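Keep the box by the door

Our council wants to close the toy library. The word it uses is "digitise", by which it means that the cupboard in the Wendach community hall would be emptied, the contents sold or skipped, and a web page put up where families could offer things to each other directly. The consultation ends in May. I have filled in the form, which allowed me 100 words, and I would like to use rather more than that now.

I should say what the toy library is, because plenty of people who live within sight of the hall have never been in. It opens for 2 hours on a weekday morning. You give your name and your street, you take what you like up to four things, and you bring them back when the child has finished with them. There is no fee and no fine. It started with a donation of wooden trains from the Hettiarachchi family, who had the chemist's on the corner, and it has grown by hand-me-downs ever since.

The case for closing it is not stupid. The hall costs money to heat. The cupboard takes up a wall that the dance class would like for mirrors. Toys are cheap now, cheaper in real terms than when I was small, and anyone can find a bag of second-hand ones online within a mile of home. The report that went to councillors says all this clearly and I don't dispute any of it.

My objection is that it treats the toy library as a way of moving objects about. If that was all it did, I would close it too.

What the web page will not do

I have used the sort of page the council has in mind. In Pastodton, where my sister lives, they went over to one a few years ago. You post a picture, somebody says they want it, you agree a time and leave it on the step. It works well for a pushchair. It works well for a cot, or a bicycle with stabilisers, or anything else that a parent knows they need and can put a name to.

It doesn't work for a tin of farm animals with a leg missing off the cow. No one photographs that and no one goes looking for it. But a two-year-old who finds it at the bottom of a crate will carry it round for a month. Small children don't choose toys from a list. They choose them by getting hold of them, and they need to be in the same room as the thing.

It also doesn't work for people who would rather not ask. To use the page in Pastodton you have to put your name next to a request, and everyone in the group can see it. My sister has a neighbour who will never do that. She would have walked into a hall and had a look, the same as anybody else.

Then there is the matter of the step. When you leave a bag on a step you meet no one. I have nothing against that on a wet night, but the first year with a baby is mostly spent indoors with someone who can't talk, and a reason to go out and stand in a room with other adults is worth having. I met two of my closest friends over that cupboard. We had nothing in common except children who both wanted the same drum.

The argument about choice

Cyril Treloar, who writes the ward newsletter, has argued that families should be trusted to sort out their own toys and that a council has no business in it. I agree with him more than he might expect. Most of us have too many toys in the house already. Mine fill two shelves and the space under the stairs, and if you took half of them away I don't believe the children would notice by teatime.

That is a good reason to lend them. A toy that goes back makes room for the next one. A toy that has been bought stays, because it cost something, or because a grandparent gave it, and by the time there are 365 days of them piled up the child can't see any of it. The best thing I learned from the toy library was to have less out. We keep one box going at a time. When it gets dull we swap it.

Parents worry that a small box is mean. I did. I thought that a child with six things would be bored before a child with sixty, and in our house it was the other way about. With sixty they tipped the lot on the floor and walked off. With six they sat down. They put things in and took them out again, and they found out that a ball will go under a cloth and still be there. It was slow and dull to watch and they would do it for twenty minutes, long enough for me to drink something hot.

None of it needs to be special. Our box is a clear plastic one on the table, with a fuzzy yellow ball and a bit of crumpled white cloth among the things in it, and it gets as much use as anything we have ever paid for.
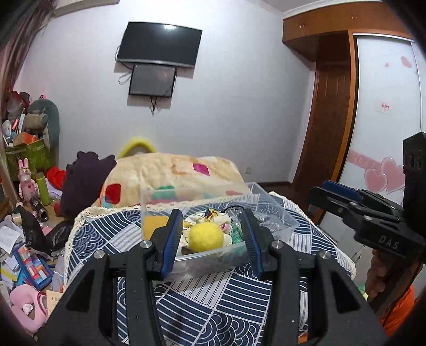 What it would cost to keep

The figure in the report for heating covers the whole hall for the whole week, and the toy library is open for one morning of it. The dance class and the lunch club would need the heating on regardless. I asked at the hall desk whether the charge had been divided up by hours and was told that it hadn't. That should be put right before anyone votes on it.

As for the wall, the cupboard could be smaller. I would happily see 12 crates in place of the present muddle, with the jigsaws that have lost pieces thrown out and the large plastic garage given to a nursery. Fulvio Messina, who ran the one at Flilen until it moved into the branch library there, told me they lost half their stock in the move and lent more the following spring than they had before. People could see what there was.

So there is something between leaving it exactly as it is and putting it on a web page. Move it into the lobby, on low shelves, where people coming in for other things will pass it. Keep the morning session, since that is when the talking gets done, and let people return things whenever the building is open. Have the web page as well, for the cots and pushchairs - it would be useful, and I would use it.

I suspect the reason this hasn't been put forward is that it doesn't make a saving anyone can write down. A little heat, a little light, somebody to unlock a cupboard. The council has hard choices to make and I don't envy it. But a service this small can't rescue a budget by going, and once the stock has been sold it will not be built up again. The Hettiarachchi trains are older than my children and in better condition than my car. I would like them to be borrowed for a while yet.

The consultation form is at the hall desk. Ask for it, as it isn't on display.

Comments

Marchbank: We used the Flilen one and the shelves in the library are much better than the old cupboard. You can let them rummage while you return your own books.

tealeaf: Agree about having less out. Disagree about the garage! My son would be heartbroken.

R.P.: Who cleans the toys? I stopped going after everyone in our house caught the same cold. If it stays I would want that looked at.

Dora: Asked for the form this morning and they had run out. They are printing more.

Contact | Copyright the author | Back to top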